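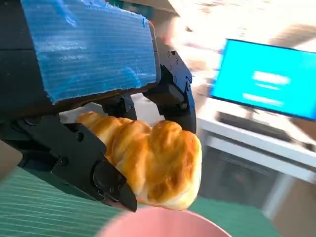

Vehicle Handling in Driving Games
Handout 8: Tyres and loose surfaces

Last week we set up the Jedel hatchback for tarmac. Keep those settings saved, as we use them again for comparison. 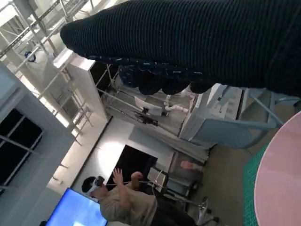 Notes by Yaa Ankrah
Edura Game Design, Level 2

Grip on gravel

A tyre on tarmac grips best at a small slip angle. On gravel the peak comes later and is much flatter, so the car can slide a long way before it lets go. In Tesel the curve is set in the surface file, under "lateral".

Suspension

Start with the springs 15 per cent softer than the tarmac setup. Add ride height before you touch the dampers. If the car bounces after a crest, raise rebound one step at a time.

Car weight for all tests: 1,000 kg, driver included.

For Thursday

Drive the Ngau forest stage twice, once on each setup. Write down your split times and the corner where you lost the most. A clean run on gravel takes about 132 seconds. Bring the replay files with you.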